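Luno Jewelry Sorting Set

README

Last updated 5 Jun 2021
Maintained by Drita Vlachou and Benedikt Imhof

Summary

Luno is a collection of 362 short clips of costume jewelry being sorted, boxed and unboxed at home. Everything happens on a bed, with a small open box for the pieces that are being put away and the bedspread for everything else. The pieces are bangles, rings, bead bracelets and a few chains. None of it is valuable. Most of it came from Drita's drawer and from two bags bought at the Zuddale flea market.

The set was put together to go with Zedance, our earlier set on folding scarves and belts. The folder layout is the same, so scripts written for Zedance should read Luno without changes. The label names are different and are listed further down.

What is in a session

A session starts with the jewelry either in the box or spread on the bed. In a packing session the pieces go into the box one at a time. In an unpacking session they come out and are laid on the bedspread with some space between them. In a mixed session both happen, and the session can stop with pieces in both places.

The box has no lid. There are no compartments or lining, so pieces can slide against each other and overlap. We left them that way when it happened and did not straighten them between clips.

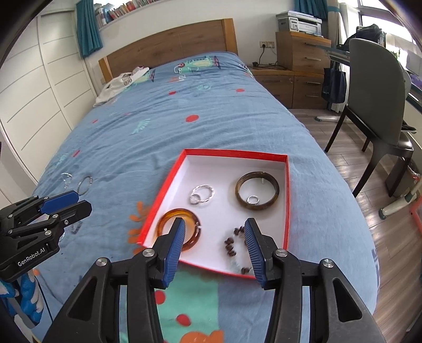
Red box with bangles, rings and a bead bracelet inside, two silver rings on the duvet.

Labels

Each piece has a type and a finish. Types are:

bangle: a stiff closed or nearly closed ring worn on the wrist
bracelet: anything flexible worn on the wrist, including beads on elastic
ring: a small ring, plain or shaped
chain: a longer flexible piece, whether or not the clasp is closed

Finishes are:

plain metal
twisted metal
clear color (the amber bangle is in this group)
mottled
beaded

Mottled is used for anything that looks like tortoiseshell, wood or horn. We did not try to work out what each piece is made of. If you need materials, do not take them from the finish label.

Twisted metal covers both rope patterns and true braids. Benedikt had these as separate labels in the first version and they were merged when too many clips had to be corrected.

Each piece also has a place label for the start and the end of the clip. The values are box, bed, held and out of view. A piece that is leaning on the wall of the box is labeled box. A piece that is partly off the bedspread is still labeled bed.

Handling

Bangles are picked up by the rim. A bangle may be raised on its edge before it is carried, and many clips show one standing up like a hoop with other pieces lying flat nearby. Chains are laid down in whatever curve they fall into. Please do not treat the shape of a chain as a target, we never tried to repeat one.

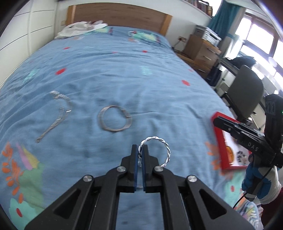
Files

clips/ holds the 362 clips, named by session and then by order
labels/ holds one text file per clip
pieces.txt lists every piece with its type and finish
splits/ holds train.txt and test.txt
notes/ has the session notes, in Drita's shorthand

Of the 362 clips, 173 are packing, 103 are unpacking and the rest are mixed. The splits were made by session, so clips from one session are never in both files.

Known problems

The patterned bedding makes small rings hard to pick out. A plain ring lying over a printed motif may be missed, and a few were missed by us the first time through. Corrections are in notes/fixes.txt.

Six clips have the wrong end label for the bead bracelet. They are listed in the same file and will be corrected in the next version.

Rings that end up inside a bangle are labeled as separate pieces. There is no label for one piece being inside another. We may add one.

Overlapping rings are sometimes swapped in the label files, mostly where two plain silver ones are close together. If you only need the type this will not matter.

The words duvet and bedspread are both used in the notes for the same cover.

Use

Free for teaching and research. Please name the set and the version if you publish anything with it. The box and wrist-piece labels were adapted from the Lehtinen drawer list, and that list should be credited too if you use pieces.txt by itself.

Send label corrections to Benedikt with the clip name and the line number. Questions on the pieces themselves go to Drita.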